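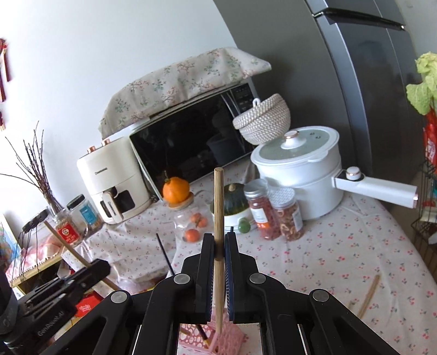
Two hand-held grippers at work on chopsticks, with one held upright over the pink basket.

Our written rules for household collection work with hand-held grippers came into force at Sellasbridge last November. They run to 31 clauses, and readers of this blog have asked which of them matter in practice. I set out my own view in this post, as the person responsible for maintaining the text. The full document remains the only binding version.

The first section concerns the room. Clause 4 requires that a kitchen be recorded as the household keeps it. Operators may not clear a table, straighten a tablecloth or move food jars out of view in order to obtain a tidier background. Earlier drafts permitted "reasonable tidying," and the phrase was read so differently by the Clolport and Sellasbridge teams that we withdrew it. One team removed almost everything from the worktop. The other moved a single cup. Pumpkins, tomatoes and appliances now stay where they are unless they present a hazard.

Hazards are listed separately. Any heating appliance within reach of the operator must be switched off before work starts, and the operator must confirm this by hand at the control, since a dark display is not sufficient proof. Glass containers may remain on the table, but the working area has to be chosen so that neither gripper passes over them during a normal movement. If that cannot be arranged, the session moves to another surface.

The second section deals with handling thin objects, and chopsticks take up most of it. They are narrow and roll easily, and a pair seldom lies parallel for long. The rule is that a chopstick intended for a basket or holder must be upright before it is lowered. The operator is to pause above the opening, check the line of the tip, and release only when the tip has passed the rim. Dropping from a height is recorded as a fault even when the chopstick lands correctly. I have received more objections to this clause than to any other. Operators say that people at home drop chopsticks into a basket all the time, and they are right. The clause stands because a release from above teaches very little about placement, and the purpose of the task is placement.

Where two grippers are in use, each must hold its own object or be visibly at rest. Passing a chopstick from one gripper to the other is permitted only when the task sheet calls for it. The second gripper should approach from its own side and wait clear of the basket until the first has withdrawn. We do not prescribe which hand goes first.

Mixed sets deserve a note. Many households own light and dark chopsticks together, and the rules make no attempt to separate them unless sorting is the task. Objects already in the basket at the start count as part of the room and should be left alone.

The third section is the shortest and concerns pace. A session lasts no more than 30 minutes and is followed by a break of at least 8 minutes away from the table. Grip pads are to be inspected at each break and wiped with a dry cloth. Worn pads are replaced in pairs. Our supplier, Trurnetero, recommends the same, although its guidance was written for bench use and says nothing about kitchens.

Consent and privacy are covered in an annex. Printed sheets, calendars and packets with addresses must be checked with the household before work begins. The household decides what may remain in view, and the decision is written down. The Đàm edition of the annex, prepared for our partner office, carries the same provisions in a different order - a matter I intend to correct at the next revision.

Two questions are still open. The first is whether a chopstick that rolls away during a task may be retrieved by hand, or whether the attempt should end there. The second is whether the pause above the basket should have a minimum length. Comments on either may be left under this post until the draft is closed for editing.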